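Drimham Audio Forum
Headphones and amps

Trident desktop amp with low impedance earphones, is the hiss normal?

pellworth
Bought the Trident second hand in February and used it with my full-size Cestitz pair, no complaints. Last week I plugged in some 16 ohm earphones and there is a steady hiss with nothing playing. It doesn't change with the volume knob. Low gain is a bit better. Fault, or just how it is?

dunlin_57
Just how it is. The noise comes after the volume control, so turning it down does nothing. Mine does the same. Fine on big headphones, poor on anything sensitive.

ohmbody
Disagree. I've had 3 of these through my hands and only the early one hissed. Check the power supply first. The original is linear, and a lot of used ones get sold with a cheap switching brick.

dunlin_57
A bad supply gives you whine or buzz. He said steady hiss.

kettlesby
I had hiss until I moved mine away from the router. Kitchen end of the room, so not much choice where it goes. It's quiet enough now for radio.

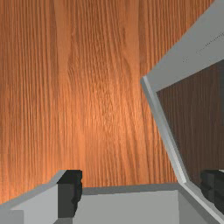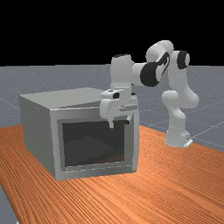
Wooden top in both, microwave in the second.

ohmbody
What supply are you using, kettlesby?

kettlesby
The original one.

pellworth
Mine is a switching brick, so ohmbody may have a point. No router near it. I've ordered a linear one.

mossgate
Before you spend more, try an impedance adapter. I use the Ye one, which cost less than lunch. It drops the level and the hiss goes down with it. You have to turn the volume up a little.

dunlin_57
It can also change the sound if the earphones have several drivers. With a single dynamic driver you should be all right.

pellworth
Single dynamic. Adapter arrived before the power supply did. Hiss is still there if I listen for it, but I can't hear it once music starts. Will post again when I've tried the new supply.

ohmbody
Try the supply without the adapter first, or you won't know which did it.

Last updated: September 2020

We use cookies to keep you logged in. By using this site you accept them.

Contact us | Copyright Drimham Audio Forum | Back to top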